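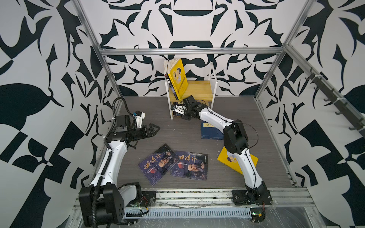
Narnley is the shelving dataset from the returns room at Dernen, a book rental and resale company with one warehouse and one returns room. It covers the part of the job where books that have come back are picked up and put away. The work is done in a cell with two arms mounted on a front rail, a small bookshelf against the back wall, and books lying on a dark wood-grain floor panel, such as the two copies of 鬼谷子 and the yellow book with a cartoon cover. Titles are mixed on purpose. Returns never arrive sorted, and the people who did this by hand didn't get sorted piles either.

## Contents

- 269 episodes, of which 214 are marked complete
- 2 arms, both recorded in every episode
- One text note per episode, written by the operator
- Joint positions and gripper state

The remaining episodes are kept in the `partial` folder. Most of them end with a dropped book or an operator stop. Please don't merge them into the main set without reading the notes.

## Task

Each episode starts with books on the floor of the cell and ends when the operator calls it done. A book counts as shelved if it stands or leans on the shelf without being held. Books may go on the top or in the lower compartment. Spine direction is not scored. The shelving staff asked for it to be scored and we agree with them, but the first recordings had no rule for it and we could not apply one afterward.

## Who recorded it

All operators are returns staff. Wiesława Głowacki ran the recording schedule and wrote the labeling guide. Operators were paid their normal rate and could go back to the sorting tables at any time. Names are not stored in the data. Operator IDs were shuffled between releases, so they can't be matched across versions.

## What changed in the room

Before the cell, a shift was split between opening parcels, checking damage, and shelving. Shelving is now partly done in the cell, and the time went mostly to damage checks. Staff reported less bending. They also reported more standing still, and more interruptions when an arm stops and someone has to clear it. The stop log is in `notes/stops.csv`.

The bonus for books shelved per hour was dropped in January because it no longer measured anybody's work. Its replacement is still being discussed. This data should not be used to set individual targets, and the license says so.

## Known problems

- Thin paperbacks are underrepresented.
- Episodes 1 to 200 use the old gripper calibration. See `calib/old`.
- Notes are in three languages and have not been translated.
- Some episodes have a late start marker. Trim on first joint movement instead.

## Contact

Mogens Briem, returns room. Put the episode number in the subject line.

Related items

Vídalín: parcel opening, hand recordings only
Cemmont: damage check labels
Narnley labeling guide
Narnley change log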